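Dasham Tool Tray

Product code: DT 740
Colour: dark teal, gloss rim
Sold singly or in a box of 11

Every workshop has a drawer where the screwdrivers go to be forgotten. The Dasham tray is for people who have given up on the drawer. It is a plain, open tray with no compartments and no lid, and it makes no attempt to tell you where the pliers ought to live. You put things in it. Later you pick it up and the things come with you.

We have sold trays with dividers in the past. They came back, mostly with the dividers snapped off and a note asking whether we did one without. Iker Zabala, who looks after our workshop range, has kept one of the notes on his wall since February. It is not a polite note.

The rim stands proud enough to catch with your fingers, even in gloves, and long handles can rest over the edge without tipping the lot. Anything longer than the tray simply sticks out. We think this is fine. 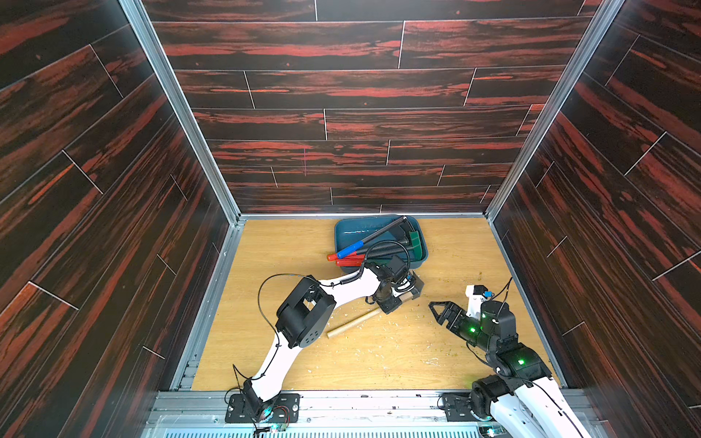
The Dasham in dark teal, with red handles over one edge and a wooden hammer beside it on the floor.

Cleaning is a matter of emptying it, which you will put off, and wiping it with a damp cloth and a drop of washing-up liquid. Please don't use thinners. The gloss goes cloudy, and Yolanda Sarmiento in customer service will be very kind about it but will not send you a new one.

Material: plastic, moulded in one piece
Weight empty: 740 g
Tools: not included, the hammer least of all

Goes with: the Draltum bench mat, the Zakis wall rail (the tray does not hang from it, whatever the old catalogue said) and the Bravo hand brush, for the crumbs and shavings that collect on any floor where work gets done.

Delivery and returns

Orders leave our warehouse within two working days. Full boxes go by pallet courier and need someone in to sign. Unused trays can be sent back within 51 days – a tray with glue in it is a used tray.

Page last updated Jul 20, 2023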